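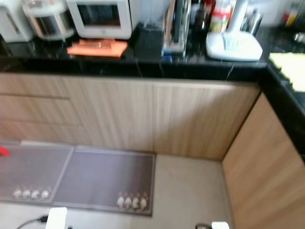

Corner kitchens are most of what we get asked about at Trosdale, and the question is nearly always where to put the small appliances. This one belongs to a family who cook twice a day and did not want to give up any of the machines they use. The lower cabinets have light wood-grain fronts, and the black stone counter runs around the corner in one L, with the countertop oven and the other white appliances kept back so there is a clear strip along the front for working. The cutting board has its place on the right-hand wing. The layout was planned by Yến La, who also wrote most of the notes on this page.

The name of the project is Hikau. It is a apartment kitchen refit, small in area, and the walls stayed where they were. The notes below go with it and cover the parts people write in about.

The counter
Black stone was the owners' choice from the start. They had lived with a pale laminate top and were tired of looking at the tea stains on it. The polished finish reflects whatever is standing on it, and the owners liked that in the evening with the lamps on. It does show crumbs and fingerprints. They wipe it with a damp cloth and then a dry one.

The thick front edge
We offered a thin edge and a thick one. The thick edge makes the top look heavier, and in a small kitchen that can be too much. With the light fronts below it works well enough. Yến preferred the thin one and still does.

The fronts
The pattern is called Sovari in our sample book. It is a pale oak grain with the streaks running up and down. We keep the grain vertical on the drawers as well as the doors, so the lines carry on from one front to the next. Anyone comparing samples at home should stand them upright against the cabinet, at floor level, at the time of day the kitchen is used most.

Drawers on the left
Three drawers in a stack. Cutlery and small tools go in the top, bowls and lids in the middle, and the big pots at the bottom. The first plan had a door there with shelves behind it. The owners asked for drawers after a week of keeping a list of what they bent down for.

The corner
There is always some dead space where the two runs meet. We priced a swing-out unit for this one and the owners turned it down. They keep the holiday dishes in there, along with a stockpot that comes out in the winter, and they do not mind reaching for them.

Appliances on the counter
Before anything was drawn, we asked the family to put tape on the old counter around each machine they used in a normal week. Anything without tape went to a shelf in the hall closet. What was left went into the plan at its real size, with room behind for the cords and room above for steam. A countertop oven needs air around it, and the gap is given in the manual that comes with it. Check that before you order the stone - outlets are hard to move later.

Cloths and small things
A folded cloth on dark stone saves a lot of wiping. The family keep an orange one out by the oven. They have a few in the same color and wash them with the towels.

Bottles
Sauces and oils that are used every day stay out, grouped together toward the back. The rest are in the Hầu cabinet, a tall narrow pull-out on the other side of the room. It is 8 inches wide. People tend to doubt that a cabinet that narrow is worth the money. It takes everything that used to stand on the windowsill, plus the rice vinegar they buy in large bottles.

Cutting boards
The family use one for vegetables and fruit and another for meat. The vegetable board lives on the counter. The other one is stored upright in the pull-out and goes straight to the sink after use.

The table
The old table was 83 inches long and had to go. The new one is shorter and folds down at one end. It was bought secondhand for 200 dollars, and the owners sanded the top themselves in June. We had nothing to do with it, but visitors ask about it more than they ask about the cabinets.

Lighting
The ceiling light was there already and we left it alone. Two lamps were added later, one by the table and one on a shelf. If we did the job again we would have pushed harder for a light strip over the corner. The owners say it is fine until 5 in the afternoon or so, and after that they do the chopping at the table.

What was kept
The floor, the window and the tap. The old cabinet handles went into a box, and a neighbor took them for a workshop. One wall cupboard from the old kitchen now hangs in the laundry area and holds detergent.

Samples
Sovari fronts can be borrowed in the small size for 80 dollars, returned in full when the sample comes back. The stone is too heavy to mail, so you will need to come in and look at it. Bring a plate or a mug from home if you can - color is easier to judge next to something you know.

Yến is in the showroom most mornings until noon. Please call ahead if you want her to look at a floor plan, and bring the wall measurements with you.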